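Horlow Technical College Opens Entries for Student Robot Handling Trial

Second running of the Tarolov Trial adds mixed garments to the task list

HORLOW, February. The robotics program at Horlow Technical College has opened entries for the second Tarolov Trial, a student competition in the handling of soft goods by two-armed robots. The trial is open to enrolled students at two-year and four-year colleges in the region. Teams may have up to 5 members, at least one of whom must be in the first year of study.

The competition grew out of Prusulness, a one-semester project course in which students program a pair of robot arms to pick up, separate and place clothing. The course is taught by Xóchitl Barajas, instructor in automation, and has 29 students enrolled this term. Work on the current task set began at the start of the semester and continues through the spring.

Clothing is treated in the course as a separate topic from rigid parts. A machined block has a known shape, and a grasp computed once can be used again. A cap or a shirt changes shape when it is touched, and the position of an edge has to be measured again after each contact. Students begin with stiffer items and move on to softer ones as their control software improves. 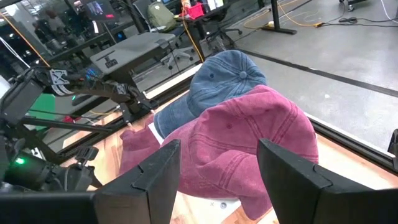

The first graded exercise is separation. Two or more items are placed so that they overlap, and the robot must lift the upper one without moving the lower one out of the work area. Students write the grasp selection routine themselves. The course supplies the motion library, the calibration procedure and a set of recorded demonstrations for teams that choose a learning-based method.

"Most teams spend the first weeks on the approach angle," said Barajas. "If the fingers come in too flat, they push the fabric ahead of them. If they come in too steep, they press on the table and the arm faults. The students log every failed grasp and have to sort the failures by cause before they change any code."

The second exercise deals with edges and openings. The robot must find a hem, collar or waistband, close on it, and lift the garment far enough for the second arm to take hold. The score depends on the location of the grasp relative to a target point chosen by the instructor, and on the time taken. A grasp through two layers where one was called for receives half credit. 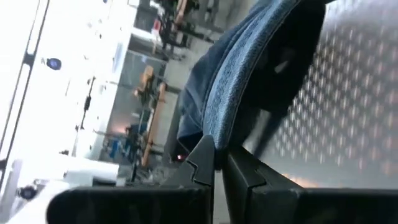 Grip force is limited in software for all exercises. Teams may change the closing speed and the force threshold within the published range but may not alter the firmware. Finger geometry is fixed for the first round. In the final round, teams may submit their own fingertip designs, subject to inspection, provided that the parts mount to the standard base and have no exposed sharp edges.

The trial uses the same exercises as the course, with one addition. In the mixed garment task, items of different fabric weights are presented in a single pile and must be placed one at a time in a marked zone. The order of removal is left to the team. Each run is limited to 600 seconds. Operators may stop a run at any time for safety reasons, but a stopped run is scored as it stands and may not be restarted.

Scoring is out of 100 points per run. A team must reach 80 points in the qualifying round to advance to the final. Points are awarded for completed placements, grasp accuracy and the quality of the written run log. Damage to a garment carries a fixed deduction. Run logs are submitted in the format given in the rule book, with software version, parameter file and fault codes listed for each attempt.

Practice time on the college's robot cells will be assigned to registered teams in order of entry. Teams from outside Horlow may develop on their own equipment and will be given one practice session before qualifying. Remote operation is not permitted in scored runs.

The final will be held in the Maldonado Building on the college's main campus, with doors open to the public from 10 a.m. Closed-toe shoes are required on the laboratory floor.

The rule book, entry form and parameter limits are available from the robotics program office. Questions on eligibility should be sent in writing by the team's faculty sponsor.

About the robotics program

The robotics program at Horlow Technical College offers a two-year degree in automation and a one-year certificate in robot programming and maintenance. Prusulness is open to students in either track who have completed the introductory controls course.

Contact:
Xóchitl Barajas
Instructor in Automation
Horlow Technical College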